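Omuvstead Residents' Dining Room: Changes to Meal Service

The Omuvstead Residents' Association has completed its review of the shared dining room at 1604 Liveck Street. The new schedule takes effect on Sunday, March 11, 2018, and will remain in place through June.

Lunch will be served in two sittings, the second beginning 60 minutes after the first. Each sitting can seat up to 39 residents. Soup will be offered daily, and residents on a reduced-salt diet may request a separate portion when they sign in. Meals will continue to be prepared by Flirico Catering under its existing agreement with the Association.

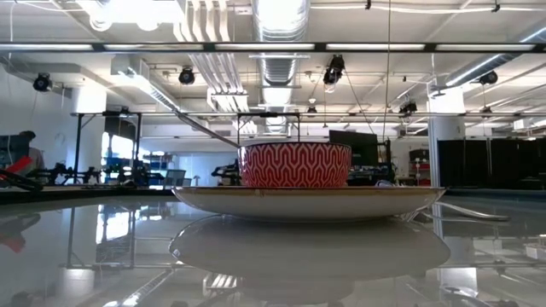 May a resident bring a guest to lunch?
Guests are welcome at the second sitting, provided the office has been told by noon on the previous day. The guest charge is unchanged and will be added to the resident's monthly statement.

Residents who have meals delivered to their apartments are not affected by the new schedule. Requests to begin or end delivery should be made in writing at the front office. Menus for the coming week are posted beside the mailboxes and may also be collected in large print.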